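I should say up front that I am not a patient person, and that the research I went to see in June is mostly about waiting. Waiting for a hand to close, waiting for it to open again, waiting for somebody to type a line into a log. I loved it anyway!

The project is called Sterkach, and the idea behind it is easy to explain over a drink (I've tried). If you want a robot to learn how to pick things up, you need a pile of examples, and steering a robot arm through every one of them is slow going. So Kanokwan Bunnag and her group skip the arm. They carry the gripper around in their own hands, pick things up with it, and let its camera record the whole business. Later on, a learning program studies the recordings and tries to work out what a robot should do in the same spot.

Plenty of labs do some version of this now. What drew me to Bunnag's was a narrower question, one I'd never thought to ask: does it help to show the robot the messy tries? The fumbles, the second grabs, the moment when you've got hold of a thing all wrong and have to shift it?

"Everybody throws those out," she told me. "I did too, for a year. I thought I was cleaning up."

So the group made 2 sets of recordings. The first had 1100 smooth pickups, the kind you'd put in a talk. The second had the same number overall, but 200 of them were bad starts that the person then fixed. Same people, same objects, same program doing the learning. Then a robot arm got its turn with each.

The robot raised on tidy examples was lovely to watch right up to its first mistake, and then it had no clue. It would hold a marker by the very tip and just carry on, like a waiter with a tray he hasn't noticed tilting. The other one was a bit slower, but it would stop, let go and try again — and over a long day of testing it finished more of its jobs. Pornthip Kamolrat, who ran the tests, is careful about how much she'll claim. Small objects only, she kept saying, and only a few rooms. Cups are next and she's dreading the handles.

I got a go with the gripper myself on the Thursday. It's harder than it looks! Your own fingers are doing a hundred little things you never notice, and then you swap them for two pads and a squeeze, and suddenly a marker is a serious problem. Mine kept rolling. Kamolrat seemed delighted and told me to keep going, my fumbles were worth more than her good ones.

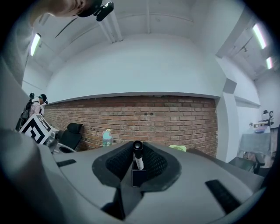 A marker stands in the cradle between the gripper's two textured pads.

I asked Bunnag whether the lesson was simply that more mistakes are better. She pulled a face. They tried a set that was mostly fumbles, and the robot got very good at dropping things. Where the right mix lies, she doesn't know yet, and she suspects it changes with the object. By the time I left she was already arguing with Kamolrat about spoons.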